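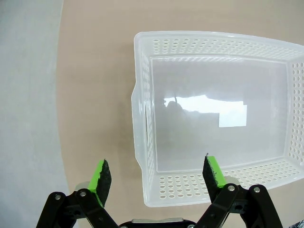 Household storage has become a subject of serious study at Turnham, where the housing association manages 1,017 flats, most of them built with a single cupboard. Its tenant survey, completed in August, found that residents wanted better use of the shelves they already had. Many had begun with the simplest purchase available, a translucent white basket with rows of small round holes in its walls, and had arranged their kitchens to suit it.

Home and Living
January 4, 2018
By Judite Simões

The association has since worked with the design practice Assefa to refit 300 kitchens. Each receives two deep drawers and four adjustable shelves, set at heights agreed with the tenant before work begins. Mwangi Kinyua, who directs the programme, considers that visit the most important stage. "Residents know where they reach first," he said. "The drawings should follow from that."

Older tenants at Pesamus Court were offered the first appointments. A second phase will extend the work to the Clukach estate, where the kitchens are narrower and the gas meters must be moved before any shelving is fitted.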